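Talk for Saturday, Bellthorpe library, upstairs room. Forty minutes with the break for questions. Water, reading glasses, the two shoeboxes, the long ruler.

# Sorting a box of picture cards

## Opening (5 min)

Thank Shahnaz Wijesinghe for the invitation and for lending the tables.

Start with the box. My aunt left me 1,505 picture cards. Postcards, mostly, with some museum shop cards and a lot of those small photo cards that come in sets. She never wrote a list. They came in biscuit tins and shoeboxes and one drawer liner folded into an envelope.

Say what the talk is: how I sorted them, what I'd change, what it cost. Say what it isn't. I can't value anyone's cards, and I won't be looking at stamps.

Ask for hands: who has a box like this at home? Wait for it. Usually more than half the room.

## Before you sort (6 min)

- Clear a table you won't need for dinner. I used the spare bed first and it was a mistake. Cards slide into the dip in the mattress and bend.
- Wash and dry your hands. No hand cream.
- Pencil only. Pens stay in another room.
- Take off rubber bands first, before anything else. Old ones stick. If one has stuck, leave it and go around it with a thin strip of paper.
- Paper clips too. Slide them off flat, don't pull.

Pass around the card with the rubber band mark. Ask for it back. (Last time it went home with someone.)

Mention the smell. A musty tin means opening it near a window for a day or so, with the lid off and the cards loosely stood up. Visible mold is a separate matter. Bag it and ask a conservator.

## How to group them (10 min)

I tried three ways. Go through them at a walking pace, don't rush the second one.

**By place.** The obvious way. It worked for cards with a printed place name and fell apart for the rest. I ended up with a pile called "sea" and a pile called "hills," and neither was any use to me.

**By date.** Good for cards that were mailed. Most of my aunt's never were. She bought them to keep.

**By picture.** Trees, water, streets, animals, buildings, people. This is the one I kept. It sounds childish and it's fast, and you can hand a stack to someone else and they'll sort it the same way you would.

Trees came out at 83 cards. I had no idea she liked trees. Bare ones especially, winter ones, the kind with long branches and not much going on underneath.

Next slide, the golden one. Leave it up through this section. A row of bare trees, dark trunks on sandy yellow ground. There is a line of small white print running down near the upper left, and it's easy to miss if you only look at the trees.

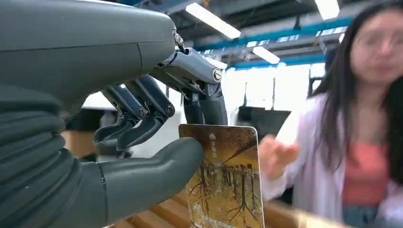

Sewwandi Sivakumar wrote to me after the June talk that she would never file a card like this under trees. She sorts by color first. Her yellows and browns go together whether they show a field or a cup of tea, and she says she can find any card in her boxes in under a minute because she remembers the color long after she has forgotten the subject.

I think she has a point, for a collection you look through for pleasure. For a collection you have to describe to somebody else over the phone, I would still go by subject. Say both. Let people argue about it in the break.

While the slide is still up, talk about small print. Front and back, check for:

- a place name
- a photographer or publisher
- a set number, often something like 7 with nothing else near it
- writing in a language you don't read

On that last one, copy it or photograph it and ask. Don't guess from the picture. The print on the golden card looks like Chinese characters, and too small to read from where you're sitting. I had a different card down as a Scottish loch for two years until Pravesh Mkhize read the back of it for me. It was a reservoir a short drive from where he grew up.

## Handling (5 min)

Edges and corners go first. A card can have a perfect face and be spoiled at one corner.

Pick up from the edge. Keep fingertips off the printed side where you can, above all on glossy cards. Shiny dark areas show every print. Matte ones hide it for a while and then show it as a gray patch.

Don't fan them like playing cards. Don't tap a stack on the table to square it up. Stand them on a long side in the box and ease them level with the flat of your hand.

Demonstrate with the spare stack, the museum shop ones.

## Boxes and sleeves (7 min)

Hold up the cheap box and the good box.

Cheap box: ordinary shoebox, lined with acid-free paper. Fine for a few years in a dry cupboard.

Good box: the Dasovach one, with the drop front. You can get a card out of the back without taking out the front half. I have 2 of these and the rest are shoeboxes. Nothing has gone wrong in the shoeboxes.

Sleeves: only for cards that get handled. I sleeved everything in the first tin and ran out of room. Polyester or polypropylene, no PVC. If the sleeve smells like a shower curtain, don't use it.

Dividers: cut from plain card, half an inch taller than the tallest picture card. Label in pencil on the top edge.

Don't fill a box tight. Don't leave it half empty either, because the cards lean and take on a curve. A folded piece of card at the back takes up the slack.

Keep off the floor, out of the attic, away from the bathroom wall.

## The list (4 min)

One line per card is too much for most people. I gave up at the second tin. One line per divider is enough to start: subject, how many, anything odd. Add single cards when you have a reason to look one up.

Show my page for trees. Point out the crossings-out. Chathurika Barua typed hers and can search it, and she'll bring a printed copy if anyone wants to see the layout.

## Questions

Likely ones:

- Should I throw out duplicates? I swapped mine. Check the backs first, they aren't always duplicates.
- Album or box? Box for many, album for a few you want on the shelf. No glue, no sticky pages. Paper corners.
- Can I frame one? Yes, away from sun, with a mount so the face doesn't touch the glass.
- Scanning? Front and back, before you start moving things between boxes.

If it runs over, skip the framing question and give out the handout with the sleeve sizes. Shahnaz needs the room clear by four. Count the museum shop cards back in before packing up.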